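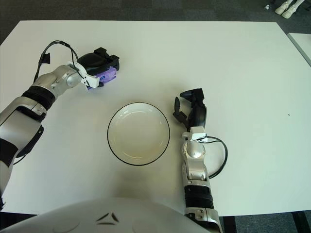
Tirklow Skandora Waxed Jacket

Men's and women's fittings
Colours: Peat, Slate, Dark Olive
Sizes: XS to XXL
Availability: in stock, all colours except Slate XXL

The Skandora is a hip-length waxed cotton jacket with a two-way front zip, a press-stud storm flap and a corduroy-faced collar. It is cut for wear over a shirt and a mid-weight jumper. The shape was taken from an older Tirklow work coat, with the back vent removed and the armhole raised so that the hem stays down when the arms are lifted.

Product details

Outer: 100% cotton, dry wax finish
Body lining: 100% cotton, brushed, yarn-dyed check
Sleeve lining: polyester twill
Collar facing: cotton corduroy, fine wale
Pocket bags: cotton moleskin (hand pockets), cotton drill (all others)
Front fastening: two-way brass zip with ring pull, storm flap on press studs
Cuffs: inner knitted storm cuff, outer cuff plain
Hood: separate, fits to studs under the collar (sold separately)
Country of weaving: England
Country of making: Portugal

Outer fabric

The cloth is a tightly woven plain-weave cotton from the Ustadden mill. It weighs 200 g per square metre before waxing. The wax adds to this by a variable amount, and the weight of a finished jacket will differ slightly from one production batch to the next. The finish is a dry wax: it leaves less residue on the hands and on car seats than a traditional oiled finish, and it has less smell when new.

Waxed cotton is shower-resistant. The seams on the Skandora are lapped and double-stitched but are not taped, and water will come through at the shoulders and elbows in prolonged heavy rain. Customers who need a fully waterproof garment should look at the taped shells in our rainwear section.

Creasing, fading along the folds and a paler line at the elbow are normal and begin within the first few wears. They can be reduced by rewaxing. They cannot be removed completely.

Fit and sizing

The men's fitting is regular through the chest and straight to the hem. The women's fitting has a shaped side seam and a narrower shoulder, with the pockets set slightly higher. Sleeve length is the same proportion in both.

Order your usual size if the jacket is to be worn over knitwear. If it will only be worn over a shirt, and you are between sizes, take the smaller. The hem on the men's M falls just below the trouser pockets on a person of average height.

To measure for chest, pass the tape under the arms and across the fullest part with the arms relaxed. For sleeve, measure from the centre back of the neck, over the shoulder and down to the wrist bone. Full garment measurements are in the size chart. These are taken with the jacket laid flat and fastened, and have a tolerance of one centimetre either way.
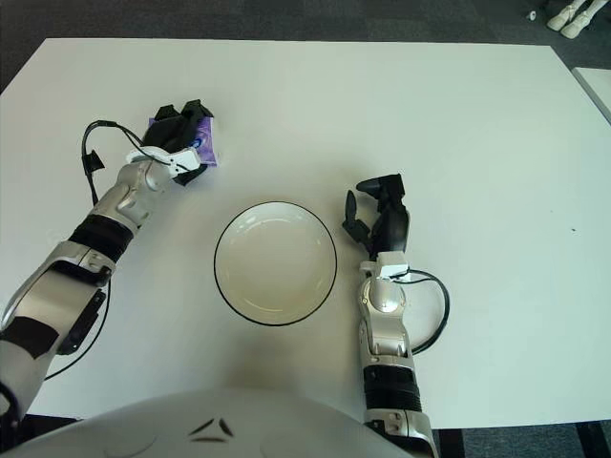
Tolerance on sleeve length is measured to the outer cuff. The knitted inner cuff sits back inside the sleeve and is left out of the figure.

Pockets

Two bellows pockets at the front, with flaps and press studs. The bellows fold is stitched at the lower corner and will not open out fully until the cloth has softened.

Two hand pockets behind the bellows pockets, entered from the side and lined with moleskin.

One zipped inner pocket on the left chest. It takes most phones in the upright position, although some of the larger models in a thick case will be tight.

One open inner pocket on the right, drill lined, deep enough for a folded map.

The women's fitting has the same pockets with a slightly shorter bellows.

Optional liner

The Kwan liner zips into all Skandora jackets made from the January production onwards. It is a quilted waistcoat with a recycled polyester fill, bound at the armholes, and can be worn by itself. Match the liner size to the jacket size. Earlier jackets have a different gauge of lining zip and the Kwan will not engage with it. To check, look at the side-seam label inside the left of the jacket: a letter K after the batch code means the newer zip is fitted.

Adding the liner takes up room in the chest. A jacket that is already close over a jumper will be tight with both.
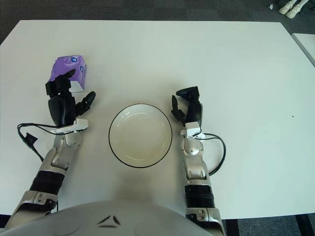

Technical notes from the Tirklow product desk
Last revised 22 November 2022

Cloth testing

Each roll of outer fabric is inspected at the mill before waxing and again at our warehouse. Samples from each dye lot are tested for colour fastness to rubbing, dry and wet. Peat and Dark Olive give very little transfer. Slate gives slightly more when wet, and we suggest keeping a new Slate jacket away from pale upholstery for the first few weeks.

The front zip is cycled 1,000 times on a sample garment from each batch, with the storm flap open and then closed. Press studs are pull-tested separately. A stud that comes away in normal use during the guarantee period will be replaced free of charge.

Thread throughout is a polyester core with a cotton wrap. The cotton swells when damp and helps to close the needle holes. Main seams are sewn at 11 stitches to the inch, and the pocket corners are bar-tacked.

Changes from the previous version

The collar is slightly deeper and now stands without the throat strap fastened. The throat strap itself has moved to the inside and buttons away when not in use. The zip tape is dyed to match the outer in all three colours; it was previously brown on everything. The hanging loop is now a woven tape, replacing the chain.

Care

Sponge down with cold water. Do not use soap or detergent. Do not machine wash, tumble dry, dry clean or iron. Hang to dry on a broad hanger away from direct heat – a radiator will draw the wax out of the cloth and leave marks.

Mud should be left to dry and then brushed off with a stiff brush.

Rewax once a year with regular wear. Stand the tin in hot water until the wax is liquid, work it in with a cloth along the seams and creases first, then over the flat areas, and wipe off any excess. Leave the jacket overnight in a warm room before wearing. One tin will do one jacket. Do not apply wax to the corduroy or the lining.

Use only a dry-type dressing. Oiled dressings will darken the finish and cannot be taken out afterwards.

Repairs

We keep cloth, studs and zips for the Skandora and can carry out most repairs, including new cuffs and replacement pocket bags. Patches are cut from current cloth and will look darker than a worn jacket. Jackets must be clean and dry when sent in. Quotes are given on inspection and no work is started until the quote is accepted.

Price and delivery

Jacket, all colours and fittings: £165
Kwan liner, hood and wax dressing: priced on their own pages

Standard delivery within the UK is free on this item. Unworn jackets can be returned or exchanged with the labels attached. We cannot accept the return of a jacket that has been rewaxed.

Related items: Kwan Quilted Liner, Skandora Hood, Dry Wax Dressing (tin), Broad Shoulder Hanger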